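Search this book Go

Chapter 7
Choosing a Gripper by Trying One

468 shares | 9 comments

I learned most of what I know about grippers by dropping things. When Evelien Verschueren and I set up our first bench at Lorbridge, we had a catalogue, a spreadsheet and great faith in both. The spreadsheet said the Holtov and the Ouellet hands were as good as equal. Then we gave them a desktop computer to work on, and by lunch we had thrown the spreadsheet away!

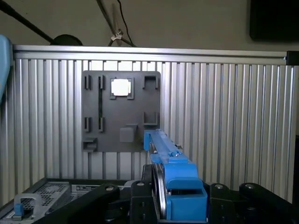
So this chapter starts with jobs, and the numbers come later. A computer is lovely for this – it has long awkward parts, small stiff clips and plenty you mustn't bump. Finger width matters far more in there than grip force, and I'd happily swap half the rated force for a slimmer fingertip.

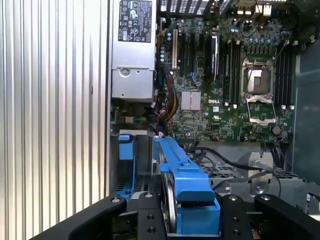
Rawan Darwish, who wrote the exercises, likes to put a wrist camera on every hand before comparing them. I used to think that was fussy (sorry, Rawan). But where the fingers sit in the camera's view changes how well you can aim, and two hands with the same stroke can feel like different machines. We logged roughly 900 tries one March, and the notes I go back to are all about what we could and couldn't see.

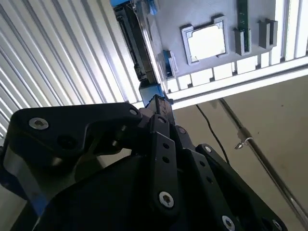
Angle is the other thing. A hand that behaves nicely pointing down may be a misery tilted upwards, so try both before you fill in Table 7.1.

Related chapters
Force and Stroke
Mounting a Wrist Camera
The Jistatero Controller: First Steps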